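A correction that runs four days after the story is a courtesy to the newspaper. It does very little for the reader. I have subscribed to local and regional papers most of my adult life, and I have come to think that the way they handle their mistakes says more about them than the way they handle their scoops.

Take the Utard water story from December. The regional paper reported that 1694 households in Utard would lose service during the main replacement. The figure spread fast. It was repeated on the radio, posted in neighborhood groups and read aloud at a town meeting. The real number of households on that line was 23. The larger one was the count for the whole water district, copied from the wrong row of a table the utility had published.

Anyone can copy from the wrong row. I have done it on my own tax return. What bothers me is what came next. The online story was changed the following morning with no note. The headline was softened from "Utard to go dry" to "Utard prepares for water work." The print correction ran on an inside page, under the lottery numbers, and it gave the right figure without repeating the wrong one. A person who had read only the first story would have had no way of knowing the correction was about it.

The effects were small but real. The grocery store sold out of bottled water. The school in Drundirard, which is on a different system altogether, sent a note home telling parents to pack extra drinks. People were still asking about it at the post office weeks later.
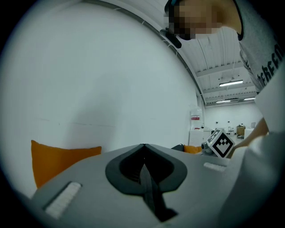 *An orange cushion against a white wall.*

Editors will say that a silent fix is better than leaving the error up, and I agree as far as that goes. But a silent fix also makes liars out of everyone who quoted the story in good faith. If I told my neighbor 1694 households and she looks it up and finds 23, she will reasonably conclude that I made it up. The paper has moved its mistake onto me.

The rules I would like to see are simple. Put the correction at the top of the story, in the same size type as the rest. State the wrong figure and the right one. Say when the change was made. If the error was on the front page, the correction goes on the front page. If the story was sent out as a phone alert, send the correction as a phone alert too.

The usual objection is that this would make the paper look careless. I doubt it. The weekly in Zenwood has done something close to this for years, and I have never heard anyone there call it sloppy. When it got the end date of the Thaweesak bridge bond wrong, it printed a box on page one saying the bond runs to 2034 and that last week's date was an error. People read it and went on with their day.

There is a money question as well. Newsrooms are small now, and the copy desk that used to catch the wrong row is often gone. I accept that more errors will get through. That seems to me a reason to spend ten more minutes on each correction, and those minutes cost less than a canceled subscription.

I have not canceled mine. I did write to the paper and ask for a note to be added to the December story. So far the page looks the same as it did the morning after.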